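Print this page | E-mail this page
Reading time: 2 min

Home & Kitchen Skills, unit 2: Storing fruit
Notes from Maksym Zhuravel's session, October

Start with what you have. Sort before you store, always.

- Bananas: out on the counter, never in a closed bag. Green tips ok, they come along in a couple days. Give off gas (ethylene) as they ripen, speeds up the neighbors.
- Apples: also give off ethylene. Fine in a bowl for a week, longer in the fridge drawer. Check for bruises, one bad one spoils teh rest.
- So: apples + bananas together = faster ripening. Good if you want it, bad if not.

Baskets. Holes in the sides matter, air has to move. Solid bottom catches drips but wipe it out weekly. Don't stack heavy on soft, bananas go on top or get there own spot.

Open wire shelving is good for the same reason. Leave a gap at the wall.

Exercise: sort first, fruit out on the table, basket empty. Decide what goes in, what stays out, say why. Write it on the sheet (Priso group use the back).

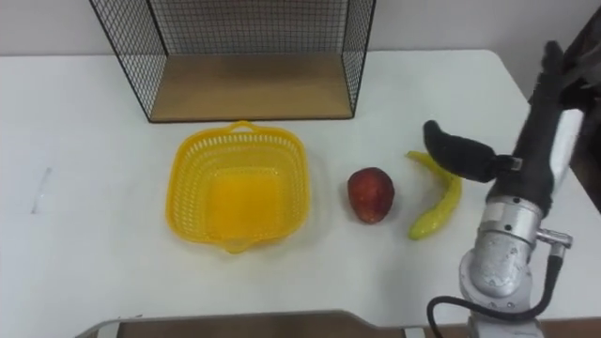 Fig. 2. Empty basket, apple and banana on the table, wire shelf behind.

Weigh your fruit for next time, kitchen scale is fine. A cut portion of 80 g counts as one serving on our chart. Bring the sheet.

Contact: Cleta Learning Kitchen, room 1217 | © Cleta | Back to top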